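特集 > テクノロジー > ロボット制御
印刷する | この記事をメールで送る

黒地に沈むスプーンを掴め　Premportの知覚ソフト、開発の現場 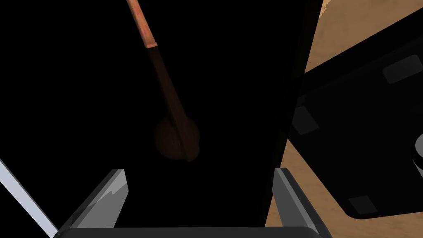

シミュレーション画面。2本の指の先に木のスプーン。丸い部分は背景の黒にほとんど溶けている。

2024年4月16日

黒の上の焦げ茶。人間でも一瞬迷う。カメラ画像から把持位置を決めるソフトにとっては、もっと厄介な相手だ。

Premportの開発室。壁際のモニターでは朝から同じ課題が回り続けている。暗い背景、暗い食器。物体の輪郭を切り出す知覚モジュール「Brollel」が、柄の明るい側だけを拾って「ここで終わり」と判断してしまう。色が変わる境目で物体が切れたことになる。結果、把持の候補が柄の上のほうに偏る。

対策は地味だ。学習用の場面を200追加。照明を落としたもの、木目の色を途中で変えたもの。それから計画側にも手を入れた。輪郭の確信度が低いときは指をすぐ閉じず、手首を5度ひねって見直す。これで1回の試行が長くなる。現場では評判が悪い。「遅い」と。

制御の担当はCarndenの分室にいる。時差6時間。夕方に投げたログの返事が翌朝に来る、という生活がもう長い。やりとりの中心は自社製の再生ツールZariņšで、失敗した試行を1コマずつ巻き戻し、どの時点で推定がずれたかを色分けして見せてくれる。もともとはデバッグ用の小物だったのに、いまや会議はこの画面なしに始まらい。

直近の評価は129試行。失敗の多くは掴み損ねではなく、手前で止まるケースだったという。指は届く距離にある。なのに計画が「物体なし」と返す。知覚の閾値を下げれば動くが、今度は影を掴みにいく。どちらを取るか、まだ決まってない。

実機への移行は7月の予定。シミュレーターの黒と本物の黒は違う。反射もある、埃もつく。カメラの露出をどこまでソフト側でいじるか、そこの議論はこれからだ。取材の帰りぎわ、モニターの試行番号がまた一つ進んだ。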